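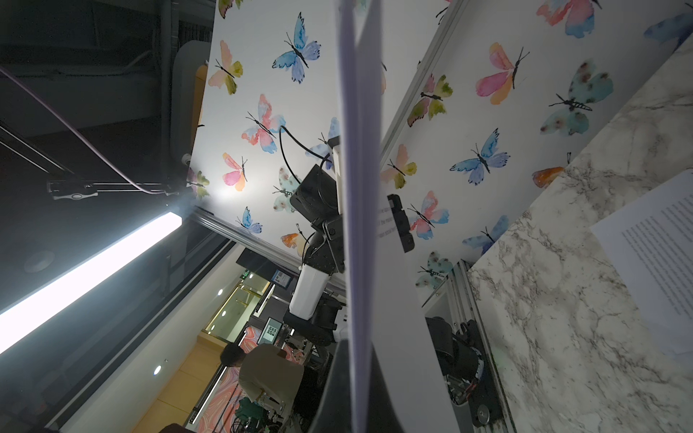
Iida Mäkelä wants to know how you turn a train around when there's no room to drive in a circle, and why the big round pit at the old Litine station has a fence around it now. Two very good questions, Iida! They go together, so I'm going to answer them together.

Let's start with the engine. An old steam engine can go backwards perfectly well, but drivers didn't love doing it for a long trip. Most engines were built so the driver could see best going forwards. Going backwards, you might have a great big pile of coal between you and the view (plus coal dust blowing in your eyes, yuck). So when an engine got to the end of the line, somebody had to turn it to face home.

And that's what the pit is for. It's called a turntable. If you've seen a record player, it's the same word and nearly the same idea, except the thing going around is a bridge with a train engine sitting on it.

How does it work?

Picture a round hole in the ground, not very deep, with brick or concrete walls. Across the middle goes a strong metal bridge with a piece of track on top. The one at Litine is 20 metres long. Underneath, right in the centre, is a kind of giant pin that the bridge balances on. At each end of the bridge there are little wheels, and they run along a round rail at the bottom of the pit.

The engine creeps onto the bridge very, very slowly. The driver has to stop in just the right spot so the weight is even on both sides. It's like a seesaw! If you and a friend who weighs the same sit at opposite ends, the seesaw balances and you can move it with one toe. If your friend is replaced by an elephant, forget it.

Once the engine was balanced, people could push the whole lot around by hand. I didn't believe this when I was a kid. There are long wooden poles sticking out of the ends of the bridge, and the crew leaned on those and walked. At Litine it took three people to do it, and my grandfather was one of them when he was young. He said getting it started was the hard bit, and after that the hard bit was getting it to stop.

So why is there a fence?

The turntable hasn't moved for a very long time. Rain got into the pit, the drain blocked up with leaves, and the bottom of the bridge sat in puddles every winter. You know what happens when you leave your bike out in the rain. It goes brown and crunchy. That's rust, and it happens when iron or steel meets water and air. A bit of rust on the outside can be cleaned off, but if it keeps going it eats the metal until there are holes you could poke your finger through. (Please don't. Rusty edges are sharp.)

In February a crane came and lifted the bridge out of the pit. It went off on the back of a very long truck to the Manninen workshop, where it's being fixed up. The fence is there because an empty pit is easy to fall into, especially if you're looking at your phone or chasing a dog.

What happens at the workshop?

First they take photos and draw pictures of every part, and stick a label on each piece that comes off. Would you remember where every bolt goes? I can't even put a tent back in its bag.

Then the old paint comes off. They found three colours, one on top of the other: grey, then green, then black at the very bottom. Black is the oldest, so that's the colour it's going to be again.

After that they tap the metal all over and measure how thick it is. The strong parts stay. The parts that are too thin get cut out, and new steel is fitted in the gap. The people who do this try to keep as much of the old bridge as they can. If you swapped every single bit for a new one, it would be a lovely turntable but it wouldn't be the one my grandfather pushed.

Hertta Toivonen is in charge of the rivets, and she let me hold one. A rivet is a fat metal pin with a round head like a mushroom. You heat it until it glows, pop it through a hole and squash the other end flat before it cools. As it cools it shrinks a little and pulls the two pieces of metal tight together. It was heavier than I expected, and cold, luckily!

When is it coming back?

They haven't given me a date. The pit needs a new drain first, and some of the bricks on the Drakel Creek side have to be laid again. When the bridge does come home, they'll test it with nothing on top, then with an engine. And yes, Iida, I've asked if kids can have a go at pushing. The answer was "we'll see", and we all know what that means.

Search this site Type a word Go

Contact us | © March 2021 Litine Station Kids' Pages | Back to top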